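Data card: Jenditz two-arm tub handling set, fault subset

Release 2, prepared by the Sundholm laboratory. Last revised in April.

Scope

This card covers the recordings in the Jenditz set that were set aside after a fault in the right arm. It should be read together with the main card, which describes the full set, the task and the conditions of use. The fault subset is released separately and must not be merged with the main set without the filtering step given further down.

The full set holds 406 episodes. Of these, 186 are affected by the fault and make up this subset.

Task

Two arms work on a filled tub in an enclosed cell. The filling is a reddish-brown mass with some give in it. One arm works at the surface of the filling while the other is available to steady the tub from the side. Loose pieces on the cell floor are left in place between episodes and are not labelled.

Nature of the fault

The force limit on the right gripper was stored in the controller settings and was meant to be loaded at start-up. After a software update, the limit was read only when the cell was started from fully powered down. When the arms were restarted from standby, the controller used its factory value, and no warning was shown to the operator. The status light does not report the force limit and should not be taken as a sign that the limit is in force.

In the affected episodes, the steadying arm could press harder than the task sheet allows. In 2 episodes the tub was pushed clear of its start position and the emergency stop was used. No person was inside the cell on either occasion and no injury was recorded.

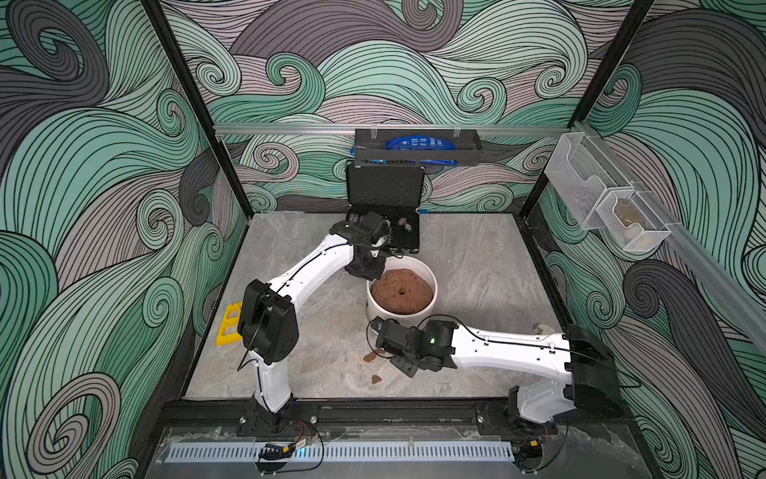

Cell at Jenditz, both arms at the tub. 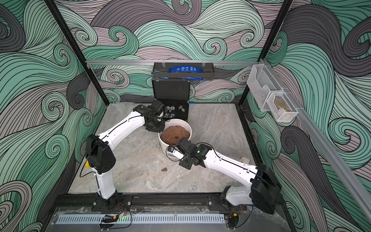 Skutalham, which received an early copy of the subset, reported that the right arm's logged force values level off in many episodes and asked whether the sensor had reached its upper limit. Their note added that the levelling made it hard to tell a firm hold from an unsafe one, and requested that such values be marked in the files.

The laboratory accepts this report. The sensor does reach its upper limit, and true forces above that point are not known. A field named force_clipped has been added to every episode. Where it reads 1, the force value is to be treated as a lower bound.

Filtering

Each episode carries a field named start_mode, with the value cold or standby. All episodes in this subset are marked standby. Users who hold the first release should replace their index file, as the field was missing from it.

Permitted use

The subset may be used for fault detection, for the study of contact forces and for operator training. It must not be used to train a controller that will run on a physical arm.

Corrective action

The limit is now read at every start, including restarts from standby, and motion is refused if the read fails. Operators confirm the value on screen before the first episode of a session. The same change has been made to the Yeon cell, which runs the same controller software. No affected recordings were found there.

Known gaps

Joint currents were not logged for the left arm. Video and force records may be out of step by up to 2 image intervals. Emergency stop events are entered by hand in the notes column of the index file.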